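Reading a Batter Beyond the Average

Followers of the Vorkow summer league have long judged a hitter by one number. A batting average is easy to print and easy to compare, and for decades it settled most arguments in the stands. Club analysts now treat it with more caution, and their reasons deserve a wider hearing.

The first concern is sample size. A batter who has come to the plate 50 times in May may post a figure that bears little relation to his ability. A few soft line drives that find open grass can lift an average sharply. Staff at the Pirura club do not discuss a hitter's average in meetings until he has reached 500 plate appearances, a mark that usually requires more than one season in a league of this size.
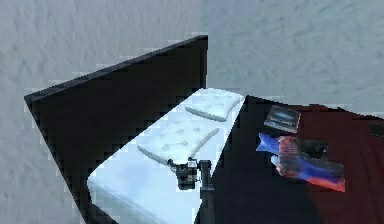
A black panel against a light gray wall.

The second concern is what the average leaves out. Walks are ignored, and a single counts the same as a home run. On-base percentage corrects the first fault and slugging percentage corrects the second. Read together, they separate the patient hitter from the free swinger and the contact bat from the power bat.

Ballparks complicate the picture further. The field at Dollotberg has a short right-field fence – a clear gift to left-handed pull hitters – while the deep alleys at Chantharasri turn many long drives into outs. A player traded from one to the other may appear to decline when his swing has not changed at all.
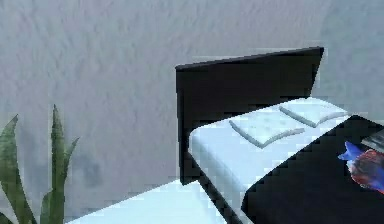

Bed with a tall black headboard, set against a pale gray wall.

Strikeout and walk rates tend to settle sooner than most other measures, and for that reason scouts consult them early. A young hitter whose walk rate climbs for 4 straight months is showing better judgment of the strike zone, even if his average stays flat. A veteran whose strikeouts rise over the same period may be losing bat speed. The Pirura staff review both rates every Thursday and compare them with the previous 5 weeks of play.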